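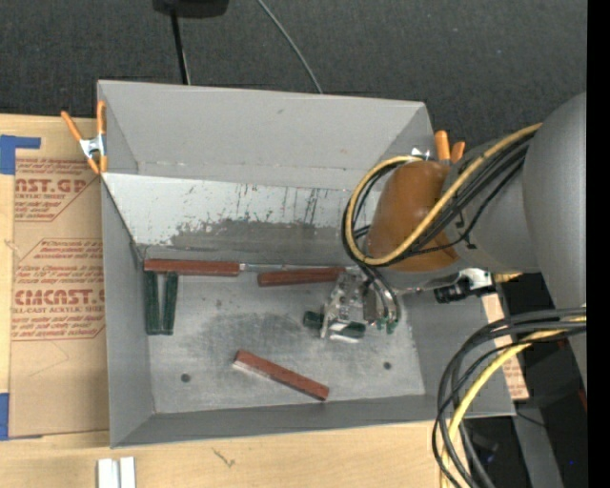

Pulholm Opens Community Foundry Studio With a Free Winter Season of Bell Making

PULHOLM, 31 January 2026. The old creamery on the Pulholm waterfront has a new life as a place to make bells. The Barbosa Bell Studio opens its doors to the public next week with a season of free talks, beginner classes and open pours, and anyone who has ever wondered how a lump of metal becomes something that sings is warmly invited to come and find out.

The studio takes its name from Barbosa Street, where it stands, and it grew out of evening classes that Clotilde Baudry and her brother Didier Baudry had been running in a rented garage. Those classes had a waiting list by their second month. When the creamery building came up for lease, the Baudrys and a handful of their former students put in a proposal to the town, and work on the building began last spring.

"We kept hearing the same thing from people, which was, when's the next one?" said Clotilde Baudry, who directs the studio. "Somebody would cast one little hand bell and then want to make another, a bigger one, or one for their sister's porch. Half of the people who'll be teaching here started out as students who wouldn't go home."

The building covers 4,000 square feet on a single floor. The casting area sits at the back, where the creamery's loading doors give plenty of air, and the front has been turned into a finishing room and a tuning room with thick walls. That last one took the most arguing over. Raphaël Lemaire, who will teach tuning, wanted it as far from the street as possible, and after a good deal of moving furniture around he got the northeast corner.

"A bell gives you several notes at once, and when you're learning you need to hear them one at a time," said Lemaire. "Trucks don't help. I'm very happy with my corner!"

The winter season includes 18 beginner classes, each limited to a small group so that everyone gets time with a teacher. Students spend their first evening on shape and molds, their second on the pour, and their third on cleaning up and tuning. Everyone takes home the bell they made. Protective clothing is provided, but students should wear closed leather shoes and leave anything made of nylon at home. Classes are open to anyone 16 or older, and those under 18 need a parent's signature.

For those who would rather listen first, Xinyi Shen will give a series of talks on bells and how different places have used them, from school yards and harbor buoys to the big bronze bells hung in temple halls. Shen has spent years recording bells in small towns, and her collection now holds more than 1,000 recordings. Visitors can hear them at a listening desk near the front entrance during opening hours. She's especially fond of a cracked schoolhouse bell from two valleys over that she describes as "all wrong and completely wonderful."

The season also marks the start of the Vinari Project, a plan to cast a new bell for the Pulholm ferry landing. The landing has been without one since the old bell was taken down for safety reasons. Residents are invited to help choose its note. Trial bells in different pitches will be rung from the landing during February, and voting slips will be available at the studio, the library and the ferry ticket window.

Hollis Bellamy, who worked the ferry for most of his life and rang the old bell on foggy mornings, has agreed to ring the first of the trial bells.

"I've been told I can't vote more than once," said Bellamy. "The old one was on the low side, and you felt it in your feet before you heard it. I'd like that again, but I'll listen to all of them."

The studio will hold an open house next Saturday from 10 a.m. to 4 p.m. There will be a pour at 2 p.m., weather permitting, with a viewing area behind the safety line. Lemaire will tune a bell in the afternoon and answer questions while he works, and children can make clay bells to take home and paint. Coffee and soup will be served in the finishing room. Admission is free and no ticket is needed.

Places in the beginner classes can be booked in person at the studio or by phone starting Monday. The first two classes are already being held for residents of the waterfront district, and any places left over will be released the day before. The talks don't need to be booked.

The main entrance on Barbosa Street is step free. Parking is limited, so visitors coming by car are asked to use the ferry lot and walk up. The casting area can get loud during a pour, and ear protection in adult and child sizes is available at the front desk.

Media contact: Didier Baudry, Barbosa Bell Studio, Pulholm. Interviews with the teachers and visits to the tuning room can be arranged for any weekday morning.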